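Raltero Small Parts Storage: Frequently Asked Questions
Last revised 2019-08-13

What load can one bin carry?
The medium bin is rated for 30 pounds, evenly distributed, when hung on a wall rail. On a flat shelf the limit is set by the shelf. Do not hang a bin from a rail that has been drilled or cut after purchase.

Can I mix Raltero bins with Claeys rails?
Yes, for small and medium bins. The hook profile is the same. Large bins need the deeper Raltero rail and will tip forward on anything shallower.

How should I label bins?
Put the label on the front, below the lip, and use the part number as the first line. Descriptions change between suppliers and part numbers usually do not. Paper labels last longer under a clear sleeve. The label template holds 400 entries per file; start a second file after that.

Do fragile parts need padding?
Glass, ground surfaces and bare circuit boards do. Use closed-cell foam for anything oiled, as open-cell foam soaks up oil and breaks down. For boards, use foam sold as antistatic. Ordinary white packing foam can build up a charge.

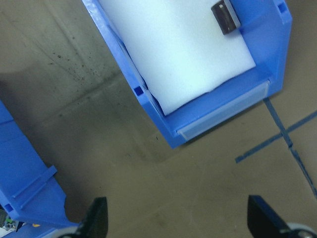
Replace padding when it stays compressed after the part is lifted out. Foam that sheds crumbs should be replaced at once, whatever its age.

How do I clean the bins?
Warm water and dish soap. Acetone and brake cleaner will craze the plastic. Rinse and air dry before restocking.

What is the smallest order?
One carton. Bins are not sold singly. Orders over 3,000 pieces ship on pallets and need a dock or a lift gate at the delivery address.

Is the 974 divider still available?
It was discontinued in July. The Hisero divider fits the same slots but is slightly shorter, so very small screws can pass over the top if the bin is overfilled.

Who handles questions not covered on this page?
Iraís Chávez for orders and returns, Hauke Eichhorn for load ratings and rail layouts. Include the mold number from the underside of the bin.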